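白板、蓝零件和一张深灰色的桌子
——和一位装配练习板设计者聊了一下午

约这次采访约了很久。对方做装配练习板,就是那种一大块白色底板,上面分成好几个小区,有凸起、有孔、有画好的轮廓线,零件要一个一个放回自己的位置。她答应聊,条件是不写名字,“写板子就行了,写我干嘛”。行,那就写板子。

我到的时候她正蹲在地上翻一个纸箱,箱子上用记号笔写着“Domex 旧”。她头也没抬,先问我喝不喝茶,然后说水壶在窗台上,自己倒。我倒了两杯(杯子还挺烫),坐下来就问了一个憋了一路的问题:为什么底板是白的,零件是蓝的?

“因为最早那批是灰配灰,”她笑得不行,“我自己都找不着零件。放桌上一眼望过去,全是一个颜色,孔在哪儿都要用手摸。后来换成白底蓝件,眼睛一下就舒服了。”她说也试过黄色和橙色,黄的在灯底下发飘,橙的看久了累。蓝色是她在Işık买样品的时候随手拿的,拿回来往白板上一放,当天就定了。

这套板子现在的名字叫Lolemik,听着像某种药。我这么一说,她居然点头:“好多人都这么讲!有人打电话来问我一天吃几次。”名字是从一本旧练习簿上看来的,她小时候在那页上乱写的字母,没什么意思,就是念着顺口。

我问她一块板子从画图到能用,要改几回。她伸出手指比了个四,又说:“大改4回。小的不算,小的算不清。”最头疼的是轮廓线。圆的还好办,大圆小圆,画上去人人都懂。麻烦的是那些长得差不多的件,线画粗了,看不出该贴着里边还是贴着外边;画细了,坐远一点就没了。她有一阵子天天把板子立在走廊尽头,自己退到门口看,邻居还以为她在挂画。

说到这儿她站起来,去里屋翻了半天,抱出来一块退下来的旧板给我摸。边上的凸起磨得发亮,有一个角磕掉了一点。“去年12月摔的,”她说,“我穿着棉鞋,脚底一滑,人没事,板子先着地。”我拿手指沿着那些小区的边摸了一圈,每一格都比底面高出一点点,手感很像老式的月饼模子。她听了很高兴,说这个比方她要拿去用。

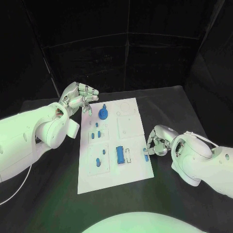
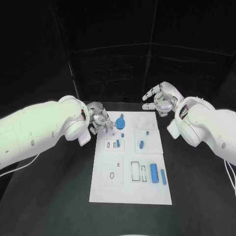
白色底板放在深色桌面上,左上方是带立柱的蓝色圆形件

我最喜欢的是那个蓝色的圆件,中间竖着一根短短的小柱子,像个胖墩墩的陀螺。她说这个件大家都喜欢,小孩来了第一个抓它,大人来了假装看说明,看两眼也去抓它。“它好拿呀!中间有东西可以捏,心里就踏实。你给人一个光溜溜的薄片,人家先愣一下。”

那薄片怎么办?她说就留着,总得有几个让人愣一下的。她自己的习惯是先放大件,再收拾小的;她妈妈正好反过来,非要把最小的那几块先弄完,说不然心里惦记。两个人为这个还拌过嘴,最后各用各的板。

聊到桌子,她话更多了。她用过玻璃桌,反光,还滑;用过浅色的木桌,白板往上一搁,边就没了。后来她认准了深灰色,“板子的边一下子就出来了,四条边清清楚楚,你知道东西到哪儿为止”。她还喜欢在周围挂黑布。我说那不闷吗?她说不闷,安静。没有窗户外头的树晃来晃去,也没有墙上的日历让你走神,坐下来眼前就是板子和零件。她在家也照着这么弄过,用的是旧窗帘,洗了两回,掉色掉得一池子黑水,把洗衣盆都染了。

零件丢不丢?我问。“丢!”她答得飞快,“沙发缝里,鞋里,有一回在米缸里。”她现在按编号补件,本子上记到838号了,当然中间跳过好些号,有的是写错了,有的是她觉得那个数字不好看。装零件的盒子是Drusta的,盖子扣得紧,声音脆,她一边说一边开开合合给我听,大概开合了一分钟,我也没好意思打断。

价钱的事我本来不太敢问,结果她自己说了:一整套625块,连盒子。“有人嫌贵,有人嫌便宜,嫌便宜的那个我记了好久,多好的人啊。”单买底板也可以,零件可以以后再配,不过她不太建议买别的颜色来凑,凑出来“像打翻了的糖罐”。

后来茶凉了,我们又说了些乱七八糟的,比如孔的边要不要倒圆(要,她说得很坚决,不倒圆零件放进去会咬住),比如板子上要不要印字。她不印。早先印过,每个小区旁边一行小字,结果大家都低头看字,不看孔。她把字去掉以后,又收到13封来信,全是问字去哪儿了。她一封一封回,手写的,回到后来手酸,就画一个圆圈加一个箭头,寄出去了。

临走她给我装了一袋小蓝块,说是切坏了的,拿去压纸。我现在写这篇东西,手边就摆着两块,有一块站不太稳,碰一下桌子就倒。她说下一版想把板子做长一点,多加两格,图已经画在Domex那个箱子的背面了,等她找到箱子盖再说。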